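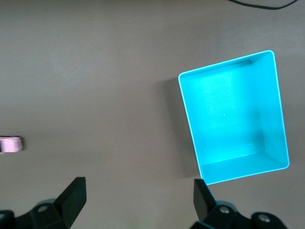
5 min read

Every page I found on Stirnard says the same thing: easy ridge, big views, take the kids. I have now been up it and I'd like to know whose kids.

The usual start is the hut at Drurkorness, 44 kilometers up a gravel road with one bus in the morning and one back at night. The hut website calls the path "well marked." It is, for the first hour. After that the red paint stops at a boggy shelf and you pick your own way across 300 meters of loose blocks – some of them the size of a stove, and several of them moved when I stepped on them.

I'm also not convinced by the time on the sign. It says 2 hours to the top. I'm not fast, but I'm not slow either, and it took me closer to four with one stop for a sandwich. A couple coming down told me they'd needed three and a half. Who measured this, and were they running?

The summit is fine. You see Virkolholm across the lake and a lot of higher, better-looking mountains behind it. The guidebooks rave about the view south, which was cloud. Maybe it's great. I'll believe it when I see it.

Going down I took the east gully, which several people online swear is quicker. It saved me nothing and cost me a hole in my pants. If it had been raining I would have turned around at the top of it.

Would I go again? Possibly in August, when the bog might have dried out, and with poles. A reader in Salinas wrote to ask if it's worth flying over for. No. Virkolholm might be, but I haven't climbed that one yet, and the sign says it takes five hours.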